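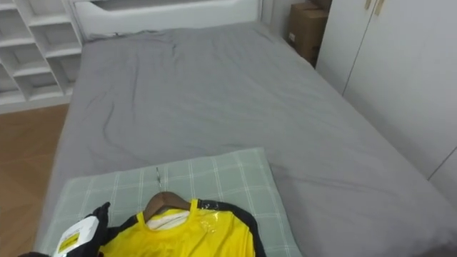

Luzius Mayrhofer

README for Clendska, the closet list

Clendska is a table of clothes on hangers. One row per garment, 784 rows at the moment, 17 columns, saved as a plain comma-separated file so you can open it in pretty much anything. I started it as a way to stop buying the same black jacket over and over, and then I got carried away (my family will confirm this).

What's in it

Mostly everyday stuff. 270 of the rows are shirts and tops, long and short sleeves together, and I'm sorry to anybody hoping for a split — the sleeve column handles that, just filter on it. After that come jackets, then pants, then a messy bunch I filed under "other" that includes bathrobes and one cape. No shoes. No socks, ever.

The columns I use most are garment, main_color, trim_color, sleeve, collar, hanger_type and surface. Surface is what the thing was lying on or hanging over when I wrote it up, and for me that's nearly always the bed. I keep a smooth gray sheet on it because yellow, black and white all stand out against gray, and I can see where a sleeve ends without squinting. I tried a striped duvet cover back in October and it was hopeless!

How I name colors

Keep it simple. If I'd say "yellow" to a friend on the phone, it's yellow. I allow "bright" and "pale" in front and that's it. Trim gets its own column, so a yellow shirt with black stripes down the sleeves is main_color yellow, trim_color black, and please don't write "yellow/black" in one cell or the color totals fall apart. Two garments stacked together get two rows, and the link goes in the layered_with column. 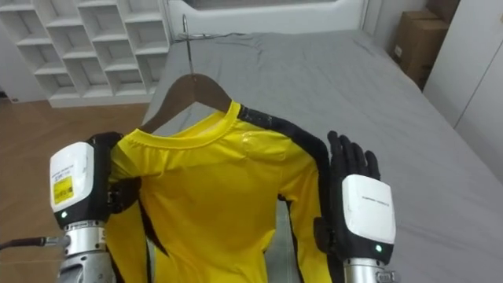 hanger_type: wooden. main_color: bright yellow. trim_color: black. sleeve: long.

Hangers

I love this column more than I should. The values are wooden, wire, plastic, padded and none. The Foritz pants hangers with the clips count as plastic even when the bar is metal, a decision I made late one evening and am not reopening. Wooden ones are best for anything with a round collar, in my opinion, and the shoulders sit so much nicer. If the neck is tight, feed the hanger up from the hem so you don't stretch the ribbing.

Known problems

58 rows have no fabric filled in. Either the care label was gone or I couldn't read it, and I'd sooner leave a blank than guess. "Athletic" shows up in the notes column when something looked sporty to me, but it says nothing about what the fabric is made of.

The rows marked Ritchie come from my old list and use "top" where I'd now say "shirt". I'm fixing them a few at a time, usually with coffee.

Pillows and sheets aren't garments, so they have a short file of their own, bedding.csv. Same color rules. Pattern goes in a separate column there (plaid, striped, plain).
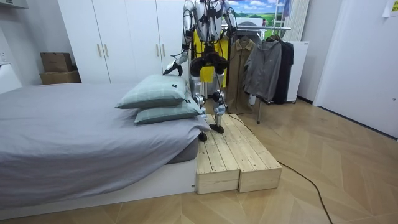 A message from Wadau asked whether pillowcases and pillows shouldn't be separate rows in bedding.csv, given that the case gets swapped and the pillow doesn't, and suggested a case_color column if that was too much work. I like the column idea better, and it'll be in the next version. Until then, the color you see in that file is the color of the case.

Using it

Take it, change it, add your own closet. If you send rows back to me, keep the column order and leave blanks blank.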